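Search products Enter keyword Go

Naseo Picnic Rug, Large

We've stocked plenty of picnic rugs over the years and the Naseo is the one we keep taking home ourselves. It's a proper woven wool blend on top, soft enough for a nap, with a waterproof backing that keeps damp grass where it belongs. The large size fits two adults, a couple of kids and the dog, and there's still a corner left for the sandwiches!

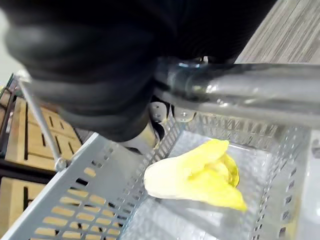
The backing is stitched right around the border and caught down at 17 points across the middle, so it doesn't balloon or slide when someone flops onto it. Our buyer Milagros Robles put hers through a whole summer of beach cricket and it came up beautifully after a cold gentle wash (line dry in the shade, please, and never tumble dry).

Colours: Eide (deep green and cream check) and Tustent (rust, navy and grey stripe). We can't pick a favourite. The Tustent hides tomato sauce better.
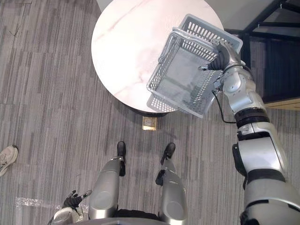 Rolled up, it buckles into its own canvas carry strap, long enough to go over your shoulder on the walk from the car park. Backing is rated to 2,000 mm and the wool blend top is 370 gsm, so it's a lovely warm layer over your knees at the footy too.

Back in stock from March. Orders placed by Thursday lunchtime go out the same week.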